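## 4. Primer encendido de la estación meteorológica Zilent

¡Llega lo mejor! Con el mástil ya firme (sección 3), en un rato tendrás tus propios datos de viento y lluvia.

1. Coloca las dos pilas en la consola y espera el pitido corto.
2. Mantén pulsado **SYNC** hasta que parpadee el icono de antena.
3. Sal al jardín y gira las cazoletas con la mano. La consola debería marcar viento enseguida — es un momento precioso, disfrútalo.
4. Introduce tu altitud en metros. En Nosholm usamos 22; en el refugio de Kastthorpe, 600.

> **Nota:** si la consola pide un código, escribe 3073 y confirma con **OK**.

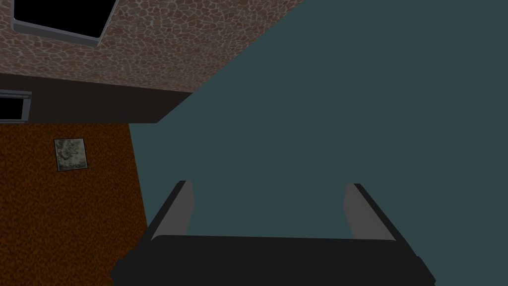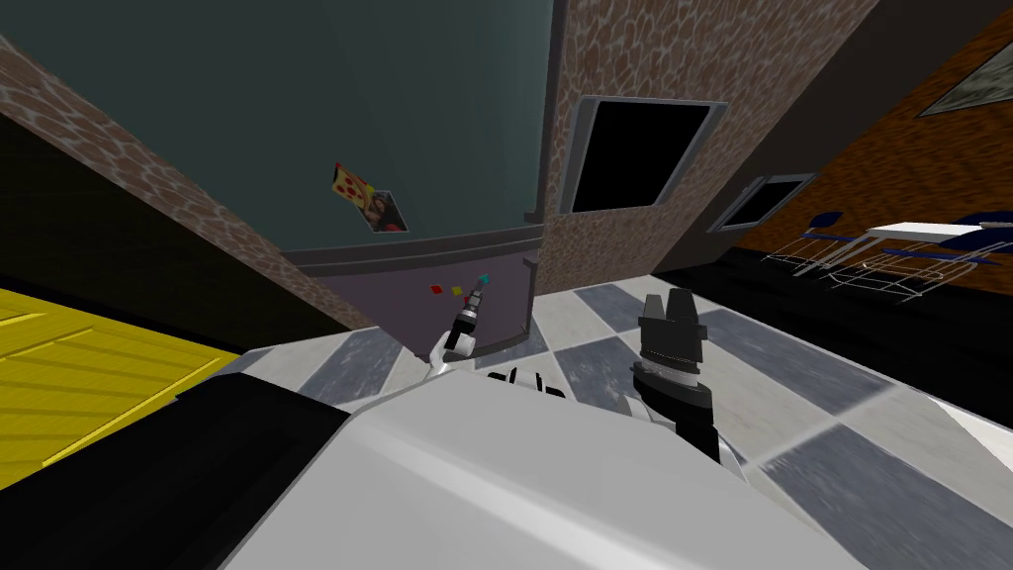
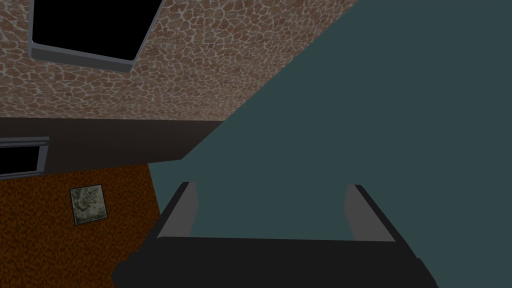 *Fig. 4. Tres vistas de un entorno simulado.*

### 4.1 Ajuste del pluviómetro

5. Retira la cinta que sujeta el balancín. Se olvida muchísimo, y luego el pluviómetro marca cero en pleno chaparrón.
6. Comprueba la burbuja del nivel y aprieta el tornillo inferior.
7. Vierte un vaso de agua muy despacio y mira cómo sube la cuenta en pantalla.
8. Pon el acumulado a cero con **RESET**.

**Precaución:** no engrases el eje del balancín. El aceite atrapa polvo y lo frena.

**Precaución:** no subas al mástil con viento fuerte, aunque te mueras de ganas de ver la racha máxima.

Deja la estación en marcha hasta el día siguiente antes de comparar lecturas. La presión tarda en asentarse — paciencia, que merece la pena.

Revisión del texto: Araceli Zamudio, mayo.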